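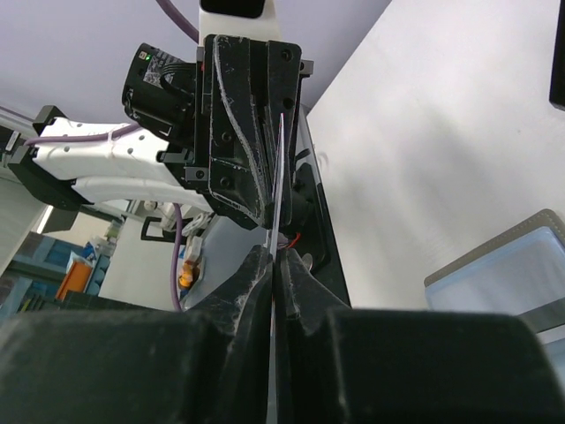 *Photo: Homa Kiani / Vahidi*

2020-03-02 | Inspector: Liv Sjöberg | Countersigned: Farhad Shahbazi

## Sheet handling and storage, Vahidi finishing room

Scope: thin sheet stock, storage racks, work surfaces, aisles. Electrical items are on a separate form. Marks: OK, FIX, N/A.

### 1. Sheet stock

- [x] **1.1 Stock labeled with supplier and lot.** OK. Griter and Astik lots on separate shelves.
- [x] **1.2 Sheets stored flat, no overhang.** OK.
- [ ] **1.3 Stack height within limit.** FIX. Limit is 1,000 sheets per shelf. Lower shelf over the limit by one part pack. Move to rack 7.
- [x] **1.4 Edges free of nicks and curl.** OK on sample. Hold the sheet edge-on and sight along its length. Thin white and translucent stock shows curl poorly when viewed face-on.
- [ ] **1.5 Rejects separated.** FIX. Reject tray has no lid and no label.

### 2. Handling

- [x] **2.1 Cut-resistant gloves at the bench.** OK. Two pairs worn through at the thumb, discarded during inspection.
- [x] **2.2 Sheets carried vertically, held at top and bottom.** OK.
- [ ] **2.3 Contact surfaces wiped before each batch.** FIX. Wipe log has gaps in October. Dust transfers to the white areas and is counted as a surface defect downstream.
- [x] **2.4 One sheet lifted at a time.** OK. Trirnow interleaf in use; no sticking reported.

### 3. Room

- [x] **3.1 Lighting even, no glare at the bench.** OK.
- [x] **3.2 Walls and ceiling free of flaking paint.** OK.
- [ ] **3.3 Aisle clear to the exit.** FIX. Pallet 18 was partly in the aisle. Moved on the spot, but floor tape is missing on that side.
- [x] **3.4 Offcut bin below fill line.** OK.
- [ ] **3.5 First aid kit complete.** FIX. No small adhesive dressings.
- N/A **3.6 Solvent cabinet.** Removed from this room.

### Comments

Stock count on the inspection sheet was 2,192; the shelf cards agree. Item 2.3 is a repeat finding. Silvia Baláž to reissue the wipe log with a column for initials. Tahmineh Sadeghi to order floor tape and dressings. Items 1.3 and 1.5 assigned to the bench lead.

Reinspect FIX items only.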